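4.2 Unpacking and sorting produce away from the kitchen

We had expected, when we began planning the household visits, that nearly everything of interest to us would happen within arm's reach of the kitchen counter. The literature on domestic food handling leans that way, and so did our own first checklist, which had a line for the sink, a line for the refrigerator, two lines for the counter, and a single catch-all box at the bottom marked "other surface." By the end of January that box had become the fullest part of the form, and we had to redraw the whole sheet to make room for it. People in the Warik and Tivura apartments sorted their fruit on dining chairs, on ironing boards, on the lid of a washing machine, and, more often than any of us would have guessed, on the bed.

It is worth spending a little time on the bed, as it tells us a good deal about what people want from a sorting surface. The kitchens in the Tivura building are narrow, with one short run of counter that is usually spoken for by the rice cooker and the dish rack. A bed, by contrast, is wide, it can be reached from at least two sides, and it sits at a height that suits a person who is tired from carrying bags up the stairs. Several participants told us they liked being able to see the whole shopping trip at once before deciding what should be eaten first. One woman put it very nicely when she said that on the counter she is always moving one thing to get to another, and on the bed she can just look.

The drawbacks are just as plain. Bedding is soft and uneven, so round fruit rolls toward whatever dip is closest, and a satin or other slippery cover makes this a good deal worse. Bedding is also hard to wash compared with a countertop, and participants were well aware of it. Almost everyone who sorted on a bed put something down first. We recorded old tablecloths, bath towels, opened-out shopping bags, and thin plastic sheeting of the kind sold for covering furniture while painting. Sheeting was the most popular of these in the second round of visits, largely for the simple reason that it can be shaken out over the bathtub and folded away.

A second layer then goes on top of the first. With a sheet alone, the fruit still rolls, and so people bring in trays, plates, and shallow dishes to hold things in place. We came to call this arrangement the "island" layout in our notes, with the cover as the sea and each dish as a piece of dry land, and the name has stuck with us even though it is perhaps a bit fanciful. Figure 7 gives a good idea of the layout, with a tray for the fruit and separate dishes for the vegetables. 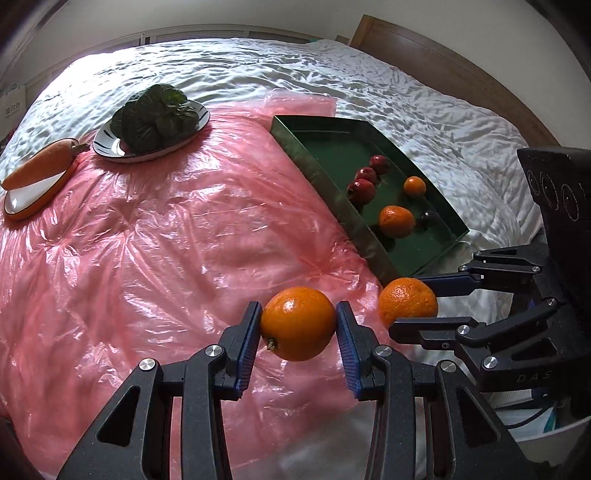

Figure 7. Island layout on a bed. Fruit is grouped in a dark green tray on pink plastic sheeting, with leafy greens and a carrot on separate dishes; two oranges are held in grippers.

Three features of the layout came up again and again in our coding, and we take them in turn.

The first is the separation of fruit from vegetables. This was close to universal, and it held even in households where everything would end up in the same refrigerator drawer an hour later. When we asked about it, the answers were seldom about hygiene. People said that greens bruise, that greens are for tonight and fruit is for the week, or that their mothers had done it that way. In Figure 7 the leafy bunch has a white plate with a dark rim and the carrot has a dish with an orange rim, which agrees with the general preference we found for giving greens a place of their own, apart from firmer vegetables.

The second feature is grouping within the tray. Fruit of one kind tends to be lined up or clustered, and the odd items are fitted into the space that remains. The three red fruits in the figure sit in a short row near one wall of the tray, while the other pieces are placed more freely toward the middle and the front. We saw this pattern so often that we began to think of the tray wall as a kind of tool in its own right. A straight edge invites a row, and a row is easy to check at a glance. Participants who used round plates did not make rows nearly as often, and their groups were harder for our coders to agree on, a point we return to in Section 5.

The third feature, and the one we are fondest of, is the treatment of citrus. Oranges were handled more than any other fruit in our sessions. People turned them, pressed them, looked at the stem end, and put them down again, and they did so even when the orange had come out of a sealed bag and there was no choice left to make. A thick, dimpled peel seems to forgive this sort of attention, where a plum or a tomato would not. Size mattered as well. Larger oranges were usually put toward the front, where the sorter was standing, and smaller ones wherever there was a gap. Of the 2,039 placements in our coded set, 111 were cases in which an orange was lifted out of a tray and later set back in it with no other change to the arrangement. We first took these for coding errors and spent the better part of a week going back over them, but the lifts were real, and we have kept them as a category of their own under the name "checking lifts."

A word should be said about the tray itself. The rectangular tray was the most useful dish in the study and also the one people were least likely to own. Several households borrowed ours and asked, at the end, whether they might keep it. A tray on a soft surface tends to settle at whatever angle the bedding allows, and we did not ask participants to straighten it. Our early protocol, adapted from the Makhubela kitchen inventory, assumed that a container would stand square to the person using it. On beds this was the exception. We therefore recorded positions relative to the walls of the tray and left the edge of the bed out of it, which made the coding sheets a little longer but a great deal easier to fill in.

Covers deserve the same care. Plastic sheeting wrinkles as soon as anything is set down on it, and small ridges form that can stop a lemon or turn it aside. Participants smoothed the sheet with the flat of the hand before adding each new dish, some of them without seeming to notice they were doing it. We did not code smoothing in the first round and regret it now. In the second round it was added to the Okeo annotation scheme as a minor action, together with tugging a corner and folding an edge under, and readers who wish to compare the two rounds should bear this difference in mind.

Lastly, we would caution against reading the island layout as a makeshift version of something that ought to happen on a counter. The people we visited had worked it out over years of living in small rooms, and they were quick to tell us what belonged where and why. When we offered a folding table to the households in the Warik building, four used it once and went back to the bed, and one used it from then on to hold the empty bags.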